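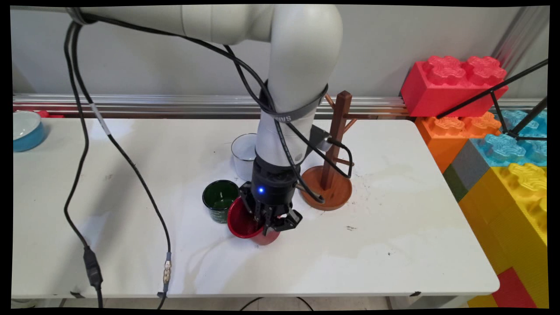
Opening slide: a red mug on a white table.

Speaker notes: Ceramic Tableware in the Shared Kitchen
Prepared for the facilities session, Gurkdale Conference Center
Sunday, December 29, 2019

Slide 1. Welcome and purpose

Good morning, and thank you for attending. The purpose of this session is to present the revised guidance on ceramic tableware for staff kitchens at the Gurkdale and Flandolau sites. The guidance applies to all kitchens that serve more than one department. It does not apply to the public cafeteria, which operates under its own catering agreement.

[Pause here for late arrivals. The doors on the left side stay open until the second slide.]

Slide 2. Why the guidance was revised

The previous guidance was written when most departments supplied disposable cups. Disposable cups were withdrawn from both sites in June, and demand for ceramic mugs rose at once. The two sites now hold 600 mugs between them. Kitchens that were planned for a handful of personal cups are being asked to store, wash and replace a shared stock.

Departments raised the same concerns during the consultation. Shelves were overfull. Mugs were stacked inside one another and chipped at the rim. Replacement orders were placed separately by each department, often for sizes that did not fit the dishwasher racks.

Slide 3. Choosing a standard mug

The standard mug is now the Besson straight-sided model, in any color. Departments may continue to use the mugs they have until these wear out. New orders should be for the standard model only.

Points to make aloud:
The handle should admit three fingers of an adult hand.
The foot ring should be glazed or smoothly finished, so that it does not scratch the counter.
The mug should be marked by its maker as suitable for both dishwasher and microwave use.

Mugs with metallic decoration are not to be placed in the microwave. Please repeat this point, as it was missed at the Flandolau briefing.

[If asked about travel cups: these remain personal property and are not covered.]

Slide 4. Storage

Three forms of storage are approved: the open shelf, the under-counter rack and the mug tree. Each has its place. The open shelf suits larger kitchens, provided that mugs stand in a single layer. The under-counter rack keeps the work surface free but is difficult for some colleagues to reach, and it should never be the only storage in a kitchen.

The mug tree is recommended for small kitchens and meeting rooms. It takes up little counter space and lets air reach the inside of the mug. It should stand well back from the counter edge – a tree loaded on one side only is easily tipped.

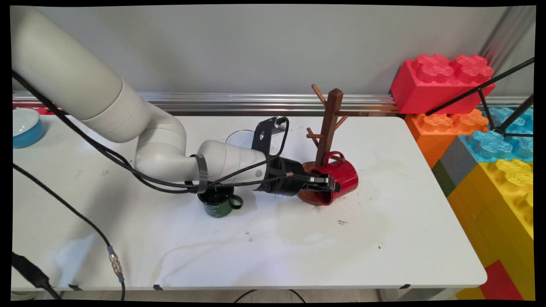

Red mug beside a dark brown wooden mug tree.

Wooden trees should be wiped with a damp cloth and dried the same day. They should not be soaked or put through the dishwasher. A tree with a loose branch is to be taken out of use and reported to the site office.

Slide 5. Washing and stains

Tea and coffee stains are the most frequent complaint. A paste of baking soda and water, left on the stain for 5 minutes and then rinsed, is sufficient in most cases. Abrasive pads are not to be used. They dull the glaze, and a dull glaze stains more quickly than before.

Mugs should be dry before they are put away. The drying program on the Stima dishwasher takes roughly 90 minutes, and kitchens should plan their last load of the day accordingly.

Slide 6. Chips, cracks and disposal

Any mug with a chip at the rim or a crack of any length is to be withdrawn. Please do not glue broken handles. Ceramic waste does not belong in the glass recycling; it should be wrapped in paper and placed in the gray bin beside the loading entrance.

Each kitchen may request up to 4 replacement mugs at a time. Larger requests go to the site office with a short written reason.

[Hand out the one-page summary at this point. Spare copies are in the folder under the lectern.]

Slide 7. Questions

Allow time for questions from both sites – the Flandolau line has a slight delay, so please wait before moving on. Questions on budget codes should be referred to the finance desk. Written questions may be left in the box by the door, and replies will be posted on the kitchen notice boards.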